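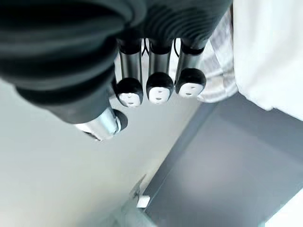

Maite Moya wrote in to say that the earlier version of this procedure put the fingertip check after the first power-up, and that on her line this meant the hand had already closed once before anyone looked at the pads. She asked for the order to be reversed. It has been, and the steps below replace the April text in full.

Pre-shift check for multi-finger hands

Scope

This page covers hands with three or more fingers and a thumb, fitted with contact pads at the fingertips and a flexible cover over the palm and wrist. It applies to hands used at shared benches, where a person may work within reach of the arm. It does not replace the risk assessment for the cell or the hand maker's manual. Where the manual is stricter, follow the manual.

Allow 20 minutes for a first check. An operator who knows the hand will need less.

Before you start

You will need:
The cell log
A lint-free cloth
A flashlight
The reference block for your hand, 700 g
A plastic feeler, no metal edges
The lockout tag for the cell

Read the last entry in the log. If it lists an open fault, stop and speak to the cell owner.

Step 1. Isolate the arm

Park the arm with the fingers pointing down and the hand at chest height or lower. Switch off drive power at the cell panel and hang the lockout tag. An emergency stop is not isolation. It can be reset by someone who does not know you are there.

Wait for the drive lamp to go out, then push lightly on the forearm. It should hold on its brakes. If it sags, leave the tag in place and log the fault.

Step 2. Check the cover

Look along each rib of the flexible cover, then spread the folds gently with two fingers and check the bottoms. Damage starts in the folds, where the material bends most. Record any of the following:
Cracks or whitening
Grit or swarf caught between ribs
A cuff that has pulled away from the finger collars

A cracked cover is replaced the same day. Tape is not an accepted repair. It stiffens the folds next to the crack and moves the strain to them.

Step 3. Check the fingers

Wipe the metal segments and look for scoring. Move each finger by hand only if the manual allows back-driving. Compare the play at each joint with the limit on the data sheet for that hand.

Check the thumb separately. It opposes the other fingers, and a loose thumb shows up later as a grip that twists the part.

Step 4. Check the cables

Shine the flashlight into the gaps between the fingers. Cables should have enough slack to follow the finger through its full travel, with no loop large enough to catch on a part. A cable that touches a joint edge must be rerouted before the cell runs. Do not use cable ties at the finger base unless the maker supplies them.

Step 5. Check the contact pads

Wipe each pad with the dry cloth. No solvent, unless the pad data sheet names one. Look for cuts, flat spots, and lifted edges. Test the edges with the plastic feeler. If it slides under a pad, the pad is loose.

Replace pads as a set on any one hand. A new pad next to worn ones changes the grip and usually means the force limits have to be set again.

Step 6. Clear the work area

Remove loose fabric, packaging, and tools from the reach of the hand. Anyone working at the bench should have close-fitting sleeves or sleeves rolled above the elbow. Brackets and small blocks that belong to a fixture must be fixed down or listed in the cell layout. Anything that is neither goes off the bench.

Step 7. Power up and test

Remove your own tag. Never remove another person's. Restore drive power in reduced-speed mode and stand outside the marked zone.

1. Open and close the hand with nothing in it.
2. Compare the no-load reading from each pad with the baseline in the log.
3. Grip the reference block and hold it for 70 seconds.
4. Release, then read the pads again.

The second set of readings should match the first within the drift limit on the data sheet. If one pad is out, repeat the test once. If it is out again, the hand fails.

Step 8. Log the result

Enter the time, your initials, the hand's serial number, and pass or fail. Write down measured values. "OK" is not a value. Keep log sheets for 6 months after the hand is retired.

Site notes

Draltham: cells use the Trikon log template, which has no field for the thumb. Write thumb play in the remarks column.

Wanyama: the lockout point is on the rear of the panel. Nassoro Owino holds the spare tags and the site copy of this procedure.

Polska: the reference block is stored with the torque tools. Return it there after the test and initial the drawer sheet.

Requests for changes should give the step number, the hand model, and the wording you want. Changes to steps 1 and 7 need sign-off from the safety lead at each site before they are published.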